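Section 8. Comparing grippers in the simulated cell

Use this procedure to run two gripper models on the same arm before ordering hardware. It assumes that the Miltell controller profile has been loaded and that the arm has completed homing.

8.1 Load the cell

1. Open the cell file and wait for the physics check to finish.

2. Confirm that the arm is attached to its pedestal and that the rack stands on the same table.

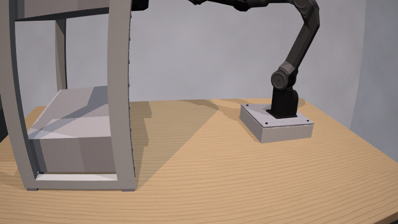 Figure 8-1. Arm on pedestal, with rack and grey box at left.

3. Set the table top as the zero plane. Do not use the top of the pedestal.

4. Enter the rack as a collision object. Include the posts and the bottom rail - the planner ignores any part that is not listed.

CAUTION: Moving the rack after this step makes the saved paths invalid. Repeat step 4 if its position changes.

8.2 Check the wrist camera view

5. Switch the viewer to the wrist camera and send the open command.

6. Check that both fingers are in view, with clear space between the tips. Aim the camera at a plain wall for this check, as dark fingers are hard to judge against a dark background.
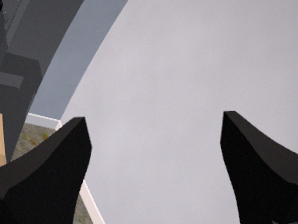
8.3 Run the reach test

7. Select gripper profile A (Evex) or B (Gondal). Load one profile at a time.

8. Jog the wrist past the edge of the table with the gripper empty. Record any collision warning from the table or the frames beside it.
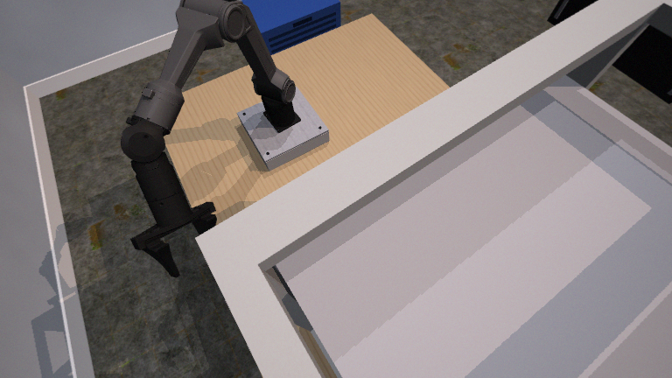

Figure 8-2. Empty two-fingered gripper beyond the table edge.

9. Return to home and run the path 122 times without changing the speed setting.

10. Load the other profile and repeat steps 5 through 9.

NOTE: Finger length is stored in the gripper profile, wrist offset in the arm profile. If the tip position is wrong with both grippers, correct the arm profile first.

11. Export both logs. A log stops recording after 900 seconds; start a new one if the run is longer.

Procedure checked by Shabnam Rana, 23/10/2022. Send corrections to Cormac Ó Gríofa.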